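Wooden bowl for kids' toys – does it need a finish, and how do I clean it?

Posted in Home & Cleaning
86 views

Griltitz32
I've been slowly getting rid of the plastic bins in our living room, and for the small stuff I've started using wooden bowls. They look nice on the table, the kids can see what's in them, and cleanup goes a lot faster when all they have to do is drop things in. My current favorite is a round one I picked up at a yard sale in Stokedley. Light honey color, smooth sides, no label or stamp anywhere on the bottom.
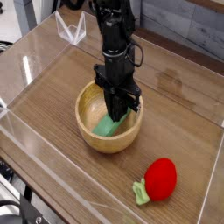 The bowl with a green block in it, toy strawberry still on the table.

I have no idea what finish is on it, if any. I wiped it with a damp cloth when I brought it home and the inside felt a little rough afterward, kind of fuzzy. It smoothed out some once it dried. My youngest is at the stage where everything gets chewed, so I don't want to put anything nasty on there. Do I oil it, or leave it alone? And is soap okay? I also have a bigger one with a sticky ring inside from (I think) old salad dressing, so if the answer is different for that one let me know!

11 people found this useful

Pinheiro_home
Fuzzy after a wipe usually means the grain got raised, and that happens a lot with bare wood or wood where the oil is mostly gone. Easy fix. Let it dry overnight, go over the inside lightly with very fine sandpaper (I use 320 or higher), wipe off the dust and then rub in some food grade mineral oil. Give it a few hours, buff off whatever hasn't soaked in, and let it sit another day before toys go back in.

Try a drop of water on it first, though. If the drop just sits there like a bead, there's probably some kind of sealer on it and the oil won't do much. In that case I'd leave it be.

Soap is fine – a little dish soap on a cloth, wipe, rinse the cloth, wipe again, dry it right away. Don't soak it and don't put it in the dishwasher. I did that to a bowl my aunt gave me and it split from the rim halfway down, and I'm still mad at myself.

For the sticky one, warm water and dish soap, then baking soda paste if that doesn't get it. Old salad oil goes gummy, so you might have to do it twice. Skip olive oil when you re-oil it or you'll be right back where you started.

zunus2732
i never oil mine and its fine. just dust it out

Griltitz32
Thank you both! Did the water drop thing and it soaked straight in, so I guess it's bare. Getting mineral oil tomorrow. The salad one is on its second round of baking soda and still a bit tacky near the bottom.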